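How to Clean an Insulated Lunch Bag

Filed under: Kitchen, Packing
Posted 2007-11-16

Soft lunch bags with a foil-type lining pick up smells faster than hard coolers do. The lining has folds and seams where crumbs and juice collect, and the mesh on the outside holds lint and sand. Most of these bags should not go in the washing machine. The steps below work for any small zippered bag with a shiny lining, including the Pimetti and Verbeke bags many of us carry, and they take over 7 minutes of hands-on work plus drying time.

What you need

Dish soap
Baking soda
White vinegar
Two soft cloths
An old toothbrush
A dry towel
A candle stub or bar of soap for the zipper

Before you start

Read the tag inside the bag. If it says the bag is machine washable, follow the tag. If the lining is cracked or peeling, skip the vinegar and use soap and water only. Take out ice packs, forks, napkins and anything in the outside pockets. Wash the ice packs in the sink with the dishes.

Step 1. Shake it out

Open the zipper all the way. Turn the bag upside down over the trash can and tap the bottom a few times. Run a finger along the bottom seam to loosen dried crumbs, then shake again. A vacuum hose with the crevice tool works too, on low.

Step 2. Wash the lining

Mix a few drops of dish soap into a bowl of warm water. Dip a cloth, wring it out well and wipe the lining from the top down. Don't fill the bag with water. Water that gets behind the lining soaks the foam and can take days to come out.

Use the toothbrush on the seams only. On the shiny part it will leave scratches.

Wipe again with a clean damp cloth until there are no suds.

Step 3. Treat stains and smells

For stains, make a paste of baking soda and water. Dab it on, wait 13 minutes and wipe it off. Tomato sauce may need a second round.

For smells, wipe the lining with equal parts vinegar and water, then once more with plain water. If the bag still smells like old tuna, put two spoonfuls of dry baking soda inside, zip it shut and leave it overnight.

Step 4. Clean the mesh and fabric

Brush the mesh with the dry toothbrush first. Wet lint sticks and is harder to get out. Then go over the fabric and the handles with the soapy cloth, and rinse by wiping.

Step 5. Check the inside

Hold the bag by both sides and pull the top edges apart until you can see down into the lining. Tilt it toward a window or lamp. Soap film looks dull against the shiny surface. Wipe any dull spots again. 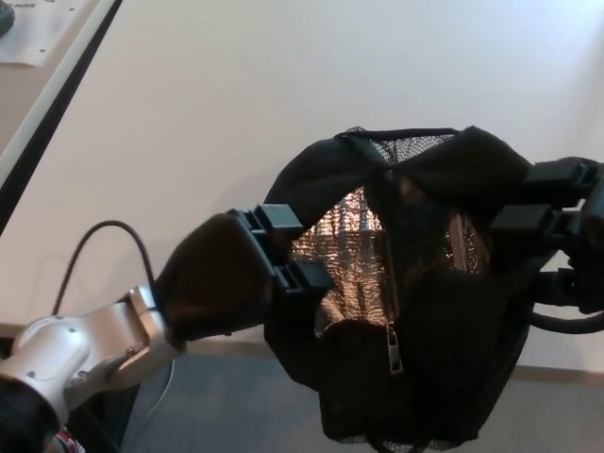

Step 6. Dry it

Pat the inside with the towel. Prop the bag open and leave it at room temperature until the seams feel dry. Keep it off radiators and out of the dryer, where the lining can warp.

Step 7. Do the zipper

Rub the candle stub or soap along the teeth on both sides. Run the pull back and forth a few times and wipe off the extra.

Storing the bag

Leave the zipper partly open. A bag that gets used every day should have the lining wiped every evening and the full cleaning once a month. Bags put away for the winter should be cleaned first and checked again in April.

Comments (7)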